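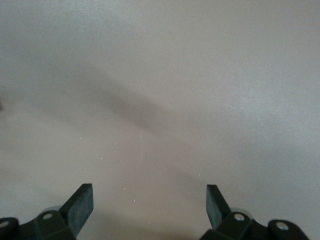

A few white specks on a plain, matte surface, waiting for a cloth.

Getting a table ready for push-button boxes, and keeping it that way

Small control boxes are lovely things to put together. You have an enclosure with a hole in it, a button that goes through the hole, a nut to hold it and a couple of wires, and by teatime you have something with a proper click to it. What spoils the fun, in my experience, is the table. I once spent most of an evening looking for a locking ring that had rolled under a roll of tape, and since then I have been rather fussy about what I do before a single part comes out of its bag.

Start with the surface itself. A matte finish is much kinder than a shiny one under a bright lamp, but it does hide dust very well until the light catches it. Clear everything off (yes, the mug as well), wipe with a barely damp cloth, and then go over it once more with a dry one. Crumbs, clippings and bits of fluff love to find their way under a rubber seal, and a seal that isn't sitting flat will bother you for as long as you own the box.

Move your lamp while you're at it. If your own shadow falls across the middle of the table, that's where you'll be squinting for the next hour, so shift the lamp sideways until the part you work on is properly lit. Soft shadows are nothing to worry about, but deep ones swallow black screws whole!

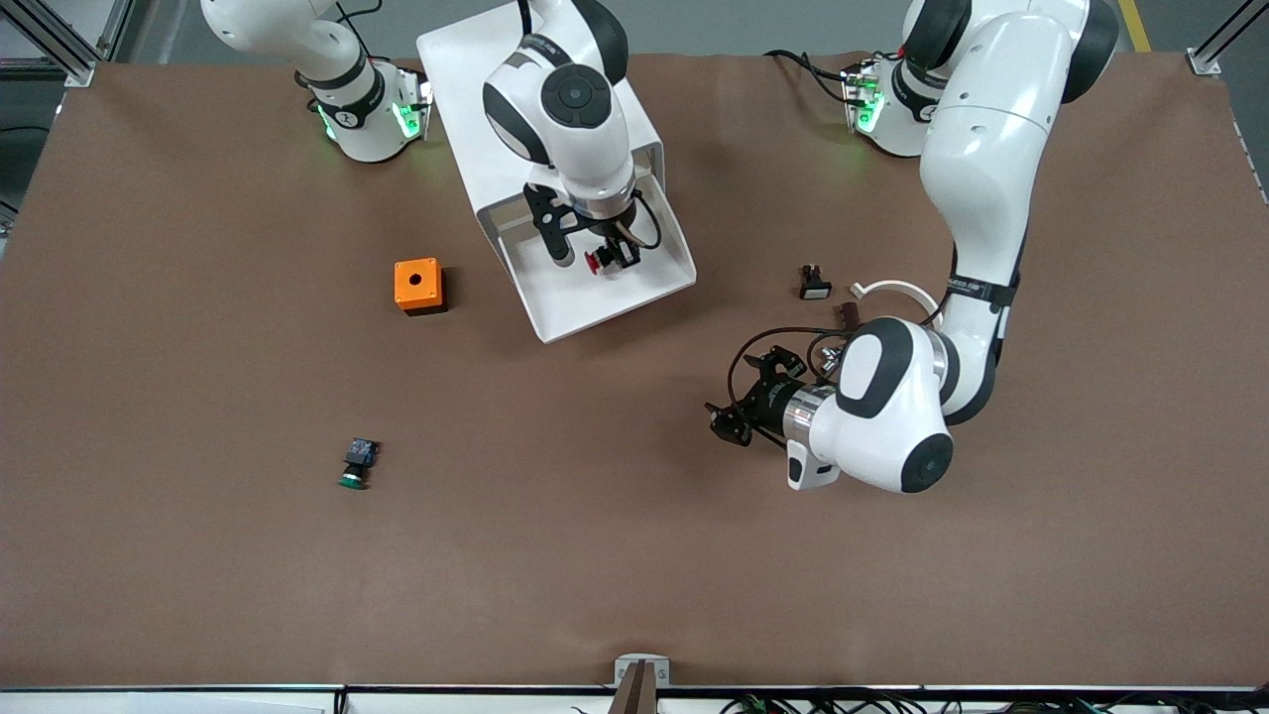

Word count: 800

Covering the table

I'm a great believer in brown paper. It costs very little, it shows up small parts nicely, and you can write on it, which is a blessing when you have taken something apart and want to remember which side was up. Buy it on a roll and cut a sheet big enough to cover the whole working area, with a bit to spare. Tape down the corners first and then the long sides, smoothing outwards from the middle with the flat of your hand.

It will wrinkle a little anyway, and a faint crease or two does no harm. A proper ridge is another matter – screws gather along it and buttons won't stand up straight – so lift the tape and pull that part again. I change the sheet when it gets torn or when my pencil notes have become impossible to read, whichever happens first.

Setting out the parts

Give each thing its own patch of paper and leave more space between them than you think you need. A bright orange enclosure is easy to spot from anywhere in the room, but the button that goes in it may have a black body, and black things do have a way of wandering into dark corners. Lay the button on its side if it won't stand, with the coloured cap towards you, so you can tell green from red without picking everything up.

Put the enclosure down with its hole facing upwards. Run a fingertip gently round the rim and feel for burrs, and try the button in the hole before you do any wiring at all. If it needs forcing, stop there and check the sizes on both packets. I have a Korel box and a bag of Havar buttons in my own drawer that will never be friends, however hard I push.

Using a stand or tray

A folded metal tray with raised sides is a great help if you have one. Small parts stay inside it, and if the metal is white you can see them all at a glance. Set it at an angle with the open end towards the middle of the table, so that your hand goes in and out without catching on the sides. Try it empty a few times before you fill it, as the comfortable angle depends a good deal on how you sit. Mine is an old Leteck one and has picked up a few dents over the years, but it still sits flat.

Keep cables away from the open end. Anything that trails over the paper will sooner or later sweep something on to the floor, so loop it back behind the work and fasten it with a soft tie.

Putting one together

Work on one box at a time, with nothing connected to the mains. Take the locking nut off the button, feed the button through from the outside with its seal in place, and turn it until any marking on the cap is the right way up. Hold the cap still with one hand while you tighten the nut with the other. Finger-tight and then a small nudge with the spanner is usually plenty for a plastic enclosure.

Press the button a few times before you close up. It should travel freely and come back without sticking. If it drags, loosen the nut, settle the seal again and have another go.

When you stop for the day, brush the paper towards one end and look through what you've collected before it goes in the bin. I nearly always find a washer in there, and back into the jam jar it goes.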